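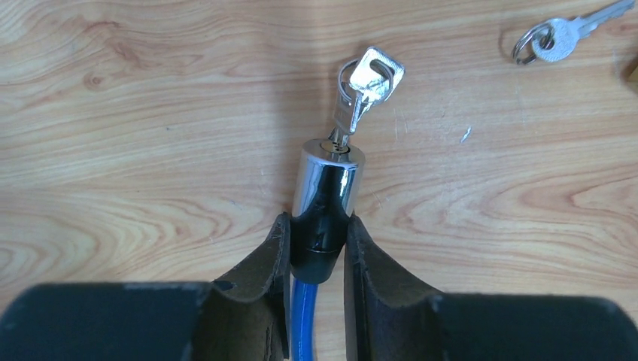

Hilo sobre candados de cable para la bici, que llevo toda la semana contestando lo mismo por privado. El domingo 16 de febrero vacié el cajón donde guardo los míos y repasé uno por uno. Empiezo por el azul, el de llave: cabeza cilíndrica cromada por arriba, funda negra por abajo y la cerradura de color latón en la cara plana. Tiene las dos llaves en la misma anilla, y ahí está el primer error, que es mío.

Las dos llaves juntas no sirven de nada. Si pierdes la anilla, pierdes la original y la copia a la vez. Lo sé desde hace años y aun así las tenía así. Esta tarde las separo: una al llavero de casa, la otra en un sobre con el nombre del candado.

Lo del sobre parece exagerado hasta que tienes un bote con 17 llaves y no sabes de qué es ninguna. Yo tenía ese bote. He probado todas en todo lo que hay en casa y me han quedado 8 sin dueño. Las guardo un mes más y luego van al punto limpio.

Mantenimiento de la cerradura. Grafito en polvo, muy poco, metes la llave y giras varias veces. El aceite de cocina no, por favor. Se pega, coge polvo y al cabo de unos meses la llave entra a medias.

Si la llave ya entra dura, no la fuerces. Las hojas de estas llaves son estrechas y se parten dentro. A mí se me partió una delante del mercado, con la compra en la cesta, y volví andando a por una cizalla.

Con la cizalla corté el cable en menos tiempo del que tardo en escribir esto. Tenedlo en cuenta antes de comprar. Un cable fino recubierto de plástico vale para parar cinco minutos en la panadería o para atar el sillín. Para dejar la bici toda la noche en la calle, no.

En la calle uso una U de Ellanside que pesa lo suyo. El cable lo llevo además, para pasarlo por la rueda delantera. Me preguntan mucho si con dos candados basta: depende del sitio, de la hora y de a qué la ates. He visto bicis muy bien candadas a una señal que se podía sacar del suelo.

Sobre los de combinación: tuve uno de Felia, tres ruedas de números, 1000 combinaciones. Suena a mucho, pero con paciencia se prueban todas. Se lo he dado a mi sobrina para la taquilla del gimnasio y ahí cumple.

Teresa Antunes me pregunta por el recubrimiento. Sirve para no rayar el cuadro, nada más. Mirad de vez en cuando si tiene cortes, sobre todo cerca de la cabeza, que es donde más se dobla. Si entra agua, el acero se oxida por dentro y por fuera no se ve.

Y no lo enrolléis apretado para guardarlo. Vueltas amplias y colgado de un gancho. Yo los tenía doblados al fondo del cajón y dos han cogido una forma que ya no pierden.

Copias: en la ferretería de la calle Quintana me las hacen si llevo la original, no la copia. Una copia de una copia suele ir mal. Para algunas llaves no tienen la plantilla – con la del Unholm me dijeron que no. Preguntad antes de dejar la única que os queda.

Si vuestra llave trae un número grabado, apuntadlo en un papel en casa. Hay fabricantes que con ese número mandan un duplicado y otros que no contestan. Foto del número en redes, jamás.

Resultado del cajón: el azul se queda, limpio y con sus llaves separadas. El del Unholm también, aunque solo tenga una. Dos cables viejos van fuera. Mañana paso a por el grafito, que se me ha acabado, y si alguien de por aquí quiere un poco que me escriba.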